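発表者ノート「透明な容器を持ち上げる手本の集め方」
2019年11月20日 Maltitz 研究交流会 午後の部
話す人:Wondimu Sisay(質疑は Maarja Kütt も一緒に)

スライド1 表紙
(マイクの確認をしてから。司会の方へのお礼を忘れないこと)

皆さん、こんにちは。お昼のあとの眠い時間にこんなに集まっていただいて、本当にうれしいです。Wondimu Sisay と申します。Flillau という小さなプロジェクトで、ロボットに物の扱い方を覚えさせるための手本を集める仕事をしています。モデルの構造の話は午前中に立派な発表がいくつもありましたから、私はその手前の、データがまだデータになっていないころの話をさせてください。机の高さとか、容器の拭き方とか、腕がだるくなってきたときの休み方とか、論文ではだいたい一行で済まされてしまうようなところです。そういう話が好きな方は、どうぞ前のほうへ。空いている席がまだあります。

(ここで少し待つ。笑いがなくても気にしない)

スライド2 なぜ透明な容器なのか
最初の年、私たちはマグカップや積み木のような、輪郭のはっきりしたものばかり扱っていました。これがまあ、よくできるんですね。調子に乗って、Maarja が台所から惣菜の入っていた透明な容器を持ってきて、何気なく机に置きました。そうしたら学習済みのモデルが、容器の縁ではなく、机に映った照明の反射をつかみに行ったんです。何度やっても、きれいに、自信たっぷりに、光をつかみに行く。あのときはみんなで笑いましたけれど、帰り道はけっこう落ち込みました。

それで六月から、透明なものだけを集中的に集めることにしました。今日お話しするのはその分です。使うのは手持ちのグリッパで、指先にあたる部分が黄色くなっています。カメラが付いていて、人が握って動かせば、それがそのまま手本として残ります。ロボット本体はこの段階では要りません。

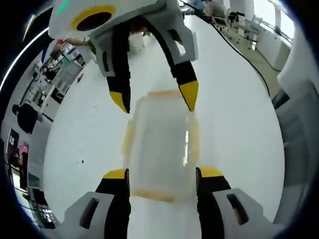 図1 収集中の机。透明な容器をはさんで、二台のグリッパが向かい合う。

スライド3 一本の手本はどこからどこまでか
(ここは急がない。前回の練習で早口になったところ)

一本の手本、と簡単に言いますが、どこで始めてどこで終えるのか、これを決めるのに私たちはずいぶん長い時間を使いました。初めのころは、各自が「よし」と思ったところで始めて、「よし」と思ったところで止めていたんです。そうすると、手が机の上でうろうろしているところから始まる人もいれば、もう指が容器に触れているところから始まる人もいる。あとで並べてみると、同じ作業とは思えないくらい表情が違うんですね。人柄が出るといいますか、見ていて楽しくはあるのですが、学習させる側はたまったものではありません。

今の決まりはこうです。まず容器を机に置いて、グリッパは二台とも宙に浮かせたまま、ひと呼吸。そこから近づいて、縁をはさんで、起こすか持ち上げるかして、最後は机に戻して指を離す。離したあとにも、もうひと呼吸。この前後のひと呼吸が、地味ですけれど大事でした。入れるようになってから、切り出しの手作業がぐっと減りました。Trình という社内の切り出し用の道具があるのですが、これが静止している区間を目印にして、前後を自動で見つけてくれるようになったからです。

それから、容器の向きは毎回変えます。まっすぐ置いたり、少し斜めにしたり。人間というのは面白いもので、「適当に置いてください」とお願いすると、ほとんど同じ向きに置くんですよ。右利きの方は特にそうです。ですから向きの指示は、紙に印刷した札を引いて決めています。札を引く、ただそれだけのことですが、退屈な作業の中のちょっとした楽しみにもなっているようです。
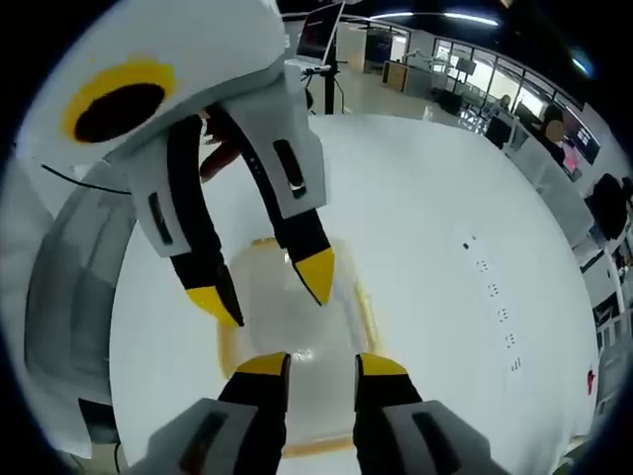

向きの次に悩んだのが、光です。透明な容器は、それ自身の色よりも、まわりの光のほうがよほど目立ちます。午前と午後で窓からの光が変わると、同じ容器がまるで別の品物のように写ります。最初、私は几帳面な性格なものですから、カーテンを全部閉めて、照明を一定にして、条件をそろえようとしました。ところが Maarja に叱られまして。「台所にカーテンを閉めてから料理する人がいますか」と。おっしゃるとおりです。それからは窓の光をそのまま入れて、時間帯をずらして集めています。記録には時刻と天気を一言書き添えるだけにしました。

背景についても同じ考え方です。まわりの机で人が働いていても、そのまま続けます。皆さんの研究室でもそうだと思いますが、部屋というのは毎日少しずつ散らかって、少しずつ片付いて、それを繰り返しますよね。その移り変わりごと覚えてもらったほうが、よその部屋に持って行ったときに慌てないだろう、という期待があります。期待、と言いました。まだきちんと比べた数字はありません。質疑で突っ込まれたら、正直にそう答えるつもりです。

(水を飲む)

スライド4 二台で持つということ
さて、ここからが私のいちばん好きなところなので、少し長くなるかもしれません。時計係の方、遠慮なく合図をください。

一台のグリッパで柔らかい容器をつまむと、つまんだところがへこんで、反対側がふわっと逃げます。卵のパックなどを片手の指先だけで持ち上げようとしたことのある方なら、あの頼りない感じがおわかりになるでしょう。そこで、向こう側の縁ともう一方の縁を、それぞれのグリッパで受け持つことにしました。力を半分ずつ出し合うわけです。
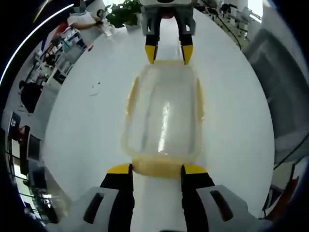
やってみると、難しいのは力加減より呼吸のほうでした。片方が先に持ち上げ始めると、容器がねじれて、もう片方の指からするりと抜けます。声をかけ合えばうまくいくのですが、声は手本の中に残りません。ロボットには「せーの」が聞こえないのです。ですから、声を出さずに相手の動きだけを手がかりにして合わせる練習を、かなりやりました。慣れてくると、相手の指先がほんの少し沈んだのを見て、こちらも自然に沈めるようになります。このかすかな合図こそ、覚えてほしいところなんです。

失敗も残しています。落とした回、つかみ損ねた回は、捨てずに別の箱に入れます。以前は全部消していました。Stulline の皆さんと合同で勉強会をしたとき、向こうの若い方が「やり直しているところのほうが面白いですね」と言ってくださって、なるほどと思ったのがきっかけです。落ちかけた容器を立て直す動きは、頼まれてわざとやろうとしても、どうしてもお芝居になってしまいます。

スライド5 集まった量と、使わなかったもの
数字の話を少しだけ。六月からの分で、手本は839本になりました。大きな研究所の方から見ればかわいらしい量かと思いますが、一本ずつ人が目で見て確かめています。このうち21本近くは、指先が容器に隠れてしまう、途中で誰かに話しかけられて手が止まった、といった理由で外しました。

確かめる作業は二人一組です。ひとりが再生して、もうひとりが札の記録と突き合わせます。ひとりでやっていた時期もありましたが、夕方になるとどうしても目が甘くなって、向きの記録違いを見逃してしまうんですね。隣に誰かいると、おしゃべりもできますし、お茶も淹れてもらえます。 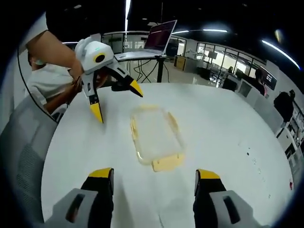 図2 斜めに置いた透明な食品容器。左奥のグリッパは手で握られ、机の上に浮いている。

スライド6 これから始める方へ
もし皆さんの中で、似たような収集をこれから始めようという方がいらしたら、いくつかお伝えしておきたいことがあります。

容器は同じものを多めに買っておいてください。使っているうちに縁が白っぽくなって、見え方が変わります。拭くのは乾いた柔らかい布で。私は一度、台所用の洗剤で丁寧に洗ってしまい、薄い水の跡が残って半日無駄にしました。

腕は思ったより早く疲れます。うちでは短く区切って、持ち手を交代しています。疲れた腕で集めた手本は、見ればわかります。指先が下がってきて、置くときにことんと音がするようになるんです。そうなったら休憩です。お菓子があるとなおよいです。

それから、初めて来てくださった方の手本は、どうぞ大切に取っておいてください。私たちのように慣れてしまうと、迷いのない、妙につるりとした動きばかりになります。初めての方は容器の前でちょっと迷って、縁を確かめて、それからつかみます。あの迷い方が、あとからとても役に立ちました。

スライド7 お礼と連絡先
(時間が押していたら、スライド6の洗剤の話は飛ばしてここへ)

長い話に付き合ってくださって、ありがとうございました。Flillau の皆さん、札を何度も刷り直してくれた Maarja、それから勉強会でお世話になった Stulline の皆さんにもお礼を申し上げます。札のひな型は、欲しい方に差し上げます。休憩時間に声をかけてください。廊下側の、コーヒーのそばにいます。

質疑用の覚え書き
容器の種類を増やす予定は? → 次は蓋付き。蓋を開ける動作はまだ含めない。
力のセンサーは? → 付いていない。Maarja が答える。
公開の予定は? → 相談中。時期は言わない。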